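怎样教双臂机器人把毯子挂上衣架：从摆场地到录示教，一份完整做法

发布于 10/22/20　栏目：家务自动化　难度：中等偏上

机器到底能不能干家务了？这个问题我被问过太多遍，每次回答都要讲很久，干脆写成教程，让大家自己动手试一回！挑的活儿是“把叠好的毯子搭到衣架上，再把衣架挂到横杆上”。听起来是小孩都会的事，可它几乎把家务里所有难缠的东西凑齐了：软的布、细得像面条的衣架、弯钩要对准横杆、两只手还得互相让路。做完这一件，你对“机器能做哪些家务”会有自己的判断，比看十段宣传片都管用。

文中用的是我们在 Plurville 搭的那套台子，控制程序沿用 Lumley 项目的主干，夹取部分用的是 Bezerra 分支。你手上的设备不一样也没关系，思路是通用的，遇到和型号有关的地方我会单独说。

开始之前要准备的东西

两条能做遥操作的机械臂，末端装平行夹爪。
一个小晾衣架，要有横杆，高度最好可调。
几只细衣架，颜色和桌面要拉开反差。
几块小毯子或厚一点的布，至少一块带花纹、一块纯色。
一台固定在工作区外面的相机，每只手腕再各装一台小相机。
录制软件，任何能把关节角度和几路画面按时间对齐保存的都行。
一把小刷子。真的，请准备一把小刷子，毛絮线头会多到你怀疑人生。

选衣架时多花点心思。宽肩的塑料衣架夹起来稳当，可是布往上一搭就把夹爪的去路堵住了。细的那种轻、软、会晃，却给夹爪留出很多下手的地方。我两种都试过，最后选了细的，代价是它会变形，拉长、扭歪都常见，这一点后面专门有一节讲。

第一步　摆场地

晾衣架靠后墙放，居中，横杆与机械臂底座那条导轨平行。平行这件事用眼睛看个大概就够了，不必拿尺子。毯子放在两条手臂之间的前方，离两边底座差不多远。衣架先不要放，等手臂回到起始姿势以后再放上去。

背景尽量简单。我们用的是浅色砖纹板，三面围起来，地面是红棕色木纹。木纹的颜色深，浅蓝的衣架躺上去很显眼，人看着舒服，模型学起来也省力。如果你的桌面是白的，就换深色衣架。

灯光要从上往下打，别让窗户的光斜着进来。我在这上面吃过苦头：上午录的一批和傍晚录的一批放到一起训练，手臂在中午那段时间表现得像喝了酒一样，伸到半路会犹豫。后来把窗帘拉死，问题就没了。（家里当然不能永远拉着窗帘，所以等基本动作学会以后，还要专门补一批光线变化的数据，见第六步。）

第二步　确定起始姿势

左臂负责拿衣架，右臂负责扶布。分工提前定死，录的时候不要临时换手，哪怕换手看起来更顺。人换手是下意识的，模型可不知道你为什么突然换了。

起始姿势要满足这几条：两只夹爪都张开，指尖朝下；肘部不挡外部相机；左右手腕的小相机都能看到自己的指尖；线缆有余量，手臂伸到横杆时不绷紧。

把手臂开到横杆最左和最右各走一遍，慢慢走，盯着线缆看。手腕后面那一圈线最容易挂到晾衣架的旋钮上。挂过一次你就会永远记得这件事，我那次差点把整个架子拖下桌。

第三步　夹衣架

夹哪里？很多人第一反应是夹弯钩。别！钩子要留给横杆，夹住了钩子就没法往上挂。应该夹钩子下面那一小段，也就是衣架“脖子”附近。夹住以后让衣架自己垂一垂，等它不怎么晃了再移动。

夹持力从最小往上加，加到提起来不滑就停。细衣架被夹扁一点点不碍事，但反复夹同一个位置会把它弄弯，所以多备几只轮着用。

提起来以后不要走直线，先抬高，再平移到毯子上方，再下降。三段之间稍微停一下。这种停顿在人看来很笨，可是录下来的数据干净得多，后面剪辑和标注也方便。
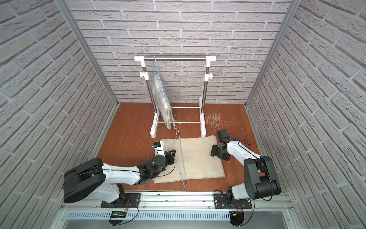
有位读者在评论区留言说，自己家里洗完衣服要挂的东西一大堆，等机器这样一段一停地挂完，人早就睡着了，所以这种活儿到底还是人来干划算，研究它图什么呢？另外想问一下，停顿能不能在训练以后再去掉。

这条留言我特别喜欢，两个问题都问到点子上了。先说第二个：可以去掉。录示教的时候停，回放和训练时把静止的那些帧按比例抽掉，手臂的动作就连贯了。抽多少要自己试，抽得太狠，模型会在衣架还在晃的时候就去搭布，结果布搭偏。

至于第一个问题，我的看法是：今天来说，确实人更快，快得多。如果你只关心今晚的衣服，请放下教程去挂衣服吧。可是速度是最后才优化的东西，眼下要弄清楚的是它能不能稳定地做成，能不能在毯子换了花色、衣架歪了的时候照样做成。挂一件慢一点没关系，夜里让它慢慢挂，早上起来全部挂好，我是愿意的！

第四步　把布搭上去

整件事里最有意思的一步来了，也是最让人抓狂的一步。

毯子要先叠好。叠成长条，折痕朝向自己，这样右手夹爪能从侧面插进去。如果你打算让机器连叠带挂一起做，建议分成两个任务分开学，以后再接起来。我一开始贪心，想一口气录完，结果每条示教都很长，中间但凡出一点岔子就整条作废，一个下午下来能用的寥寥无几，心情很差。

搭布有两种做法，都值得试。

第一种是穿。左手把衣架的下横条送到布的下面，右手把布的一端提起来，翻过横条，再放下。对布的损伤小，但右手的动作幅度大，容易和左臂的手腕撞上。

第二种是托。右手先把布提起一个拱，左手把衣架从拱下面伸进去，然后右手松开，布自己落在衣架上。动作短，看着很漂亮，成败全看那个拱提得好不好。毛绒面的料子好提，薄而滑的料子会从指缝里溜走。

新手先练第二种。失败了很快就能重来，积累手感快。遥操作的手感是要养的，第一天录的示教多半不能用，不必心疼。

搭好以后检查两边垂下来的长度。差一点没事，差得多了，衣架一提起来就会往重的一边倒，布跟着滑下去。这时不要在空中补救，放下来重新搭。空中补救的动作千变万化，模型学进去反而学坏了。等基本功稳了，再单独录一批“补救”的示教，给它们打上专门的标签。

带流苏的毯子要格外当心。流苏会缠在指尖上，松开夹爪的时候把布又带起来。我的办法是松开之后先让指尖往后退一小段，再往上抬，不要直着抬。

第五步　挂上横杆

左手提着衣架的脖子，钩口朝横杆，从前下方往后上方送，越过横杆之后再往下落。落下去的时候速度一定要慢，听到或看到钩子碰到杆了就停，然后张开夹爪。

容易出错的地方有这么几处。

钩口方向反了。提起衣架时它会自己转，转过去就挂不上了。可以在起始摆放时就把钩口方向固定下来，等熟练以后再放开。

抬得不够高。从外部相机看，钩子明明已经过了横杆，其实差一截，这是视角骗人。请多看手腕相机的画面。

松手太急。夹爪一张，手指把衣架往旁边拨了一下，整个衣架沿着横杆滑出去。让手指张开得慢些，张到刚好能脱开就退出来。

第二件要挂在第一件旁边，那就得让出空位。第一件尽量靠横杆的一端挂，给后面的留地方。这对人来说是常识，对机器来说要靠示教的顺序教给它：每次录的时候都从同一端开始挂，它自然就学会了排队。

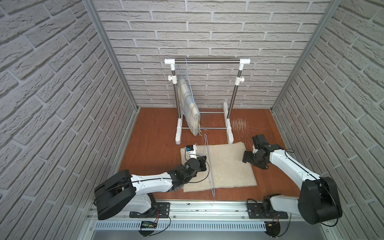

换第二只衣架的时候，起始姿势要重新回一次，不要从横杆那边直接去抓。路上经过第一件毯子的概率太大，蹭一下就前功尽弃。回到起始姿势，停一停，再去夹，录出来的每一段都有同样的开头，后面拼接也好处理。

如果两件布的厚薄差很多，夹持力要分别设。我们在配置里给每种布写了一行参数，训练时当成额外输入喂给模型，效果比我预想的好！后来试着把这行参数拿掉，让它只靠看，薄布的成绩掉得厉害，厚布倒没什么变化。看来厚布的样子本身就把“我很重”写在脸上了。

第六步　录多少才够

这是大家问得最多的。我把自己的数字列出来，供参考，不作标准。

最初一批录了 366 条，只用一块花格毯子、一种衣架、一个固定的横杆高度。训练出来能挂上，但毯子往旁边挪一掌宽它就不会了。

之后把毯子位置、衣架角度、横杆高度都打散，断断续续从 July 录到入秋，可用的总数到了 2357 条。到这时候它才算有点“懂了”的意思，换一块没见过的布也敢上手。

打散的时候有个窍门：一次只动一样东西。今天只改毯子位置，明天只改横杆高度。这样哪一批把成绩拉低了，一眼就能找到。要是什么都一起动，出了问题你连从哪儿查起都不知道。

光线变化的数据放在最后补。窗帘开一半，顶灯关一盏，在旁边放一盏台灯，都可以。影子的数据也要有，晾衣架自己的影子落在地上，和深色细杆长得很像，没见过影子的模型会伸手去夹影子。第一次看到它一本正经地夹影子时我笑了半天，笑完还得老老实实去补数据。

第七步　看手腕相机

外部相机负责告诉你大局，手腕相机负责告诉你真相。凡是“看着夹住了却没夹住”“看着过杆了却没过杆”的情况，都要去翻手腕那一路。

检查的时候我习惯看这几样：两根手指之间有没有布以外的东西；手指张开的幅度和指令给的是否一致；落爪前的那一刻，目标是不是在两指中间。最后一样最要紧。偏了的示教即便最后挂上了，也建议删掉，留着它等于告诉模型“偏着也行”。

地面的痕迹也会进到画面里。手指蹭过的印子、掉落的碎屑，在手腕相机眼里都很大。要不要清理？我的做法是一部分录之前清，一部分故意不清。家里的地板不可能永远干净，让它早点习惯比较好。

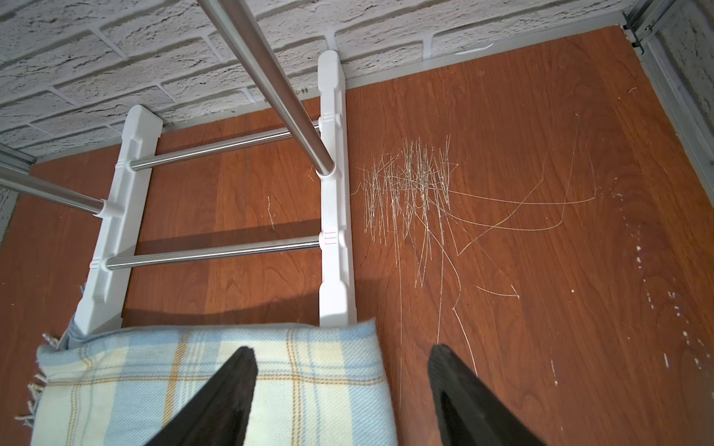 向晴川
家务自动化栏目撰稿、示教数据整理

接着说标注。每条示教录完当场写一句备注，别拖到晚上。备注只要三样：用了哪块布，成没成，哪里别扭。“别扭”两个字很有用，很多示教最后成功了，可过程里有一下磕碰，光看结果是看不出来的。等训练完发现手臂总在某个位置抖一下，回头搜“别扭”，往往就能找到源头。

文件命名随你喜欢，只求一点：把布和衣架的代号写进去。我早期图省事用时间当文件名，后来想把某一块布的示教全挑出来，只好一条一条点开看。

第八步　第一次让它自己来

训练完先不要急着放毯子。让手臂空着跑，手放在急停上，看它的走法像不像你。接着只放衣架，看它夹不夹得住脖子。再加上晾衣架，最后才加布。这样一层一层加上去，每一层都能跑顺了再往下走。

第一次看到它自己把衣架送到布下面，那种高兴真的很难形容！我当时在台子前面站着，大气不敢出，生怕一说话它就分心（我知道它不会）。当然，下一回它就把毯子推到了地上。

给它设一个时间上限，到点没挂上就自动退回起始姿势重来。不设的话，它可能会卡在横杆前面来回蹭，既浪费时间又磨衣架。再设一个范围限制，不许手臂越过后墙和两侧的墙。

评估时请把成功的定义写清楚。我用的标准是：钩子在横杆上，布在衣架上，松手以后都不掉，夹爪退回原位。半挂不挂的都算失败。宽松的标准会让数字很好看，也会让你在错误的地方高兴。

常见问题

衣架被拉长变形了还能用吗？
轻微的可以，而且应该用。家里的细衣架哪只不是歪的？把变形的衣架也录一些进去，占一小部分就够。变形到钩子闭合的就扔掉吧。

两条手臂总撞到一起怎么办？
先查起始姿势，再查布的位置。布放得离晾衣架太近，两只手都往里挤，撞上是早晚的事。往外挪一点，大部分碰撞就消失了。还撞的话，让右手在左手移动时原地等着，牺牲一点时间换安稳。

一条手臂能不能做？
能做，但要换做法，得给衣架做个支座，让它自己站住。Fullberg 那边有一套单臂的方案，思路是先把空衣架挂上横杆，再把布从前面搭过去，省掉了另一只手。我照着试过，薄布不错，厚毯子搭过去总往下溜。

晾衣架要不要固定在桌上？
初学阶段固定，后期松开。钩子碰杆的时候会推架子一下，推动了，后面的位置就全变了。等模型能根据画面自己修正，就不用固定了。

布搭歪了但没掉，算成功吗？
按我的标准算。洗完晾干的话歪一点不影响，要是你打算挂的是衬衫，那标准得另定。

能直接拿来挂衣服吗？
还不行。衣服有领子、有袖子、有扣子，衣架要从领口或下摆进去，难度一下子上了一个台阶。毯子是很好的起点，挂毯子都没弄稳就去挑战衬衫，只会受打击。

第九步　双手同时上场

前面都是一只手动、另一只手等。跑顺以后可以让它们同时动：左手提着脖子往上，右手在布的下半截附近扶着，两只手一起往横杆那边走。好处是布不晃，也不容易滑；坏处是两只手之间隔着一根软衣架，谁快一点都会把它拉长或者挤弯。

遥操作时，眼睛盯着衣架，不要盯手。衣架绷直了说明两手离得太远，鼓起来了说明太近。练上大约 7 个来回就会有感觉。实在找不到感觉的话，把速度降下来，先只练从桌面提起这一段，提起来再放下，反复做，别想着往杆上挂。

右手什么时候松开，各有各的讲究。早松，左手一个人承担重量，布会荡一下；晚松，右手容易撞到晾衣架的立柱。我偏向早一点，在横杆前方停住，松开，等它荡完，再由左手独自挂上去。

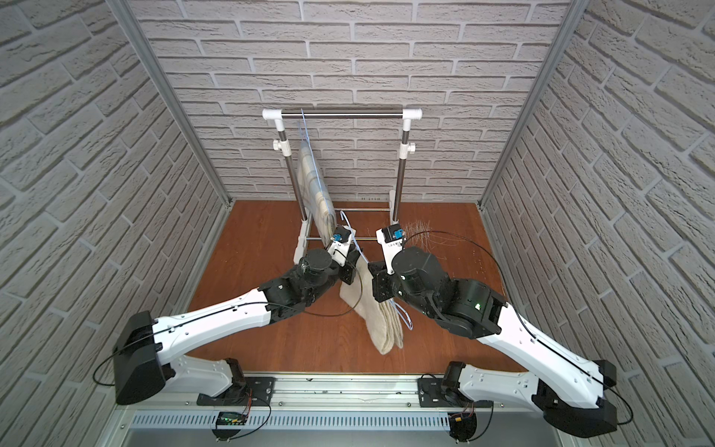 双臂配合：两只夹爪在浅蓝色细衣架处会合，衣架上搭着叠好的米色绒布

练这一段时，花纹布和纯色布要轮流来。纯色的绒布没有格子线可以参照，人看画面都难判断叠边在哪里，遥操作的人会不自觉地慢下来。慢就慢，不用赶。训练时两种布混在一起用，比例接近就好，别让其中一种占了绝大多数。

那么，机器能干家务了吗

写到这里可以聊聊开头的问题了。

拿挂毯子来说，场地摆好、布叠好、衣架放在手边，它能做，做得慢，偶尔出洋相。把这些前提一个个撤掉，它就一个个地吃力起来：布没叠，吃力；衣架缠在一起，吃力；横杆上已经挂满，非常吃力。车间里的活儿往往好一些，零件是硬的，位置是固定的，夹具可以专门做。家里的东西软塌塌、乱糟糟，每天还换地方，难就难在这里。

可是我越做越觉得有希望。同样的台子，第一批数据训练出来的它连毯子挪个位置都应付不了，现在换一块新布也能试着来。程序的主体没怎么改，多出来的主要是一条条耐心录下的示教。这件事普通人也能参与，你不需要会推公式，只需要愿意坐下来，慢慢地、好好地把一条毯子挂很多遍。

还想继续往下做的，可以从这几个方向里挑一个：

让它自己从一摞衣架里分出一只来。我还没做好，夹一只常常带起 2 只，互相勾着。
让它挂完以后检查一遍，发现歪了自己取下来重挂。
把取下来也学会。收毯子的动作看似是倒着放，真录起来完全是另一回事，钩子离杆的那一下力道很难拿。
换一个真正的客厅角落，不围墙板，不拉窗帘，看它还剩多少本事。

收工清单

手臂退回起始姿势，断电。
衣架逐只看一遍，钩子闭合的挑出来。
毯子抖一抖，线头刷掉。
手腕相机镜头擦一下，只用干布。
当天的备注和录像放进同一个文件夹。
晾衣架两侧的高度旋钮拧紧，下次开工前再看一眼横杆平不平。

做的过程中遇到怪事请写在评论区，尤其欢迎单臂的朋友来讲厚毯子怎么才能不往下溜，我还在为这个发愁。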